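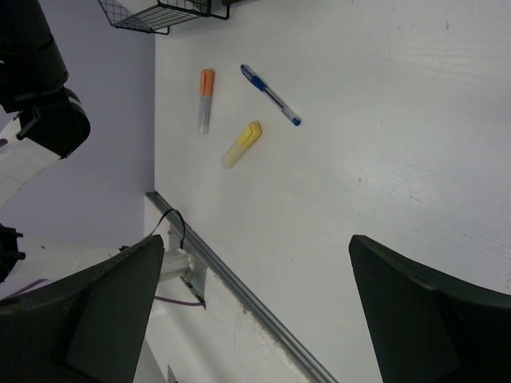 Chore 4, desk tidy: two highlighters and a pen, wire rack at the back.

Bench walk-round and chore readiness check
Pendville shop, bench B
Monday, November 25, 2019
Checked by: Efthymia Kyriakidis
Goes to: Wenceslao Garrido

Wenceslao, you asked for more than ticks this time, so I've written my comments under each line. Skip to part two if you only want to know whether the thing can clean up a desk yet (sort of!).

PART ONE: THE BENCH

1. Tabletop clear of liquids and food
OK. No coffee on the bench, hooray. There are a few specks and a short scratch on the white top. I rubbed my thumb over the scratch and it doesn't catch.

2. Rail along the front of the table
Look at again. It's tight, I couldn't wiggle it, but the edge under it is chipped and rough. I'd like that filed and taped before somebody leans over it in a nice sweater.

3. Cables have slack through the full reach
OK with a comment. The purple ones are long and they loop out past the sides, so please walk wide when you come around with the cart. I'd still love a clip on the left one.

4. Wiring at the base plates
Look at again. The small wires under the left plate could use a sleeve. I asked Nallby for a quote on sleeving and they want to sell us a box of 2,000, so maybe we ask next door first.

5. Stop button reachable from the stool
OK. Pressed it 2 times, once with each hand, and everything quit moving both times.

6. Gripper fingers
OK. One has a worn ridge on its upper edge. I don't mind it, I just want it written down so we can compare in the spring.

7. Log book
OK. Counter read 589 at the start of my shift. Last page is signed.

PART TWO: CAN IT DO THE CHORE?
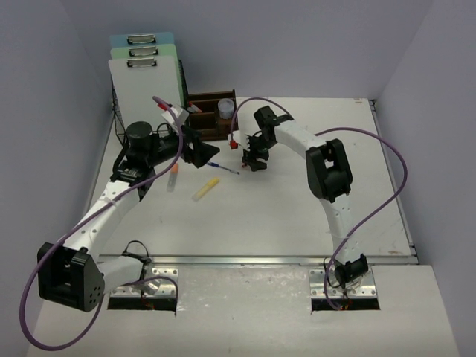 Both arms over the table, clipboards in the rack and the wooden organizer beside them.

8. Pick up a highlighter
Yes. Fat barrel, easy to grab, and I've quit holding my breath for this one.

9. Pick up a thin pen
Sometimes. A pen is skinny and it likes to roll, and a grip that's a hair too high just pushes it along the table. My nephew could do this at two. I'm still more impressed than I was in the summer, though!

10. Put it away in the organizer
Not yet by my standards. Getting a pen to the right compartment is one job and letting go of it gently is another (the letting go needs work). I'm marking this one "supervised only."

11. Clipboards
Not tested. I want the pens boring and reliable before we try anything with a spring clip on it.

12. Both arms working in the middle at the same time
Supervised only, hand near the stop. They share that center spot and I don't love how close the wrists get. The Drakos people run theirs slower there and I think we should copy them.

13. Would I let it do this at my house?
Wenceslao, I know this isn't on the Cono form, I added it. No. I'd have the desk cleared and be eating lunch already. Ask me again after you've changed the release setting.

TO DO
File and tape under the rail: Efthymia
Sleeve for the left plate wires: Wenceslao
Clip for the left purple cable: whoever finds one
Slower speed in the center: Wenceslao, before the next run please

Bench B is cleared for supervised use.
E.K.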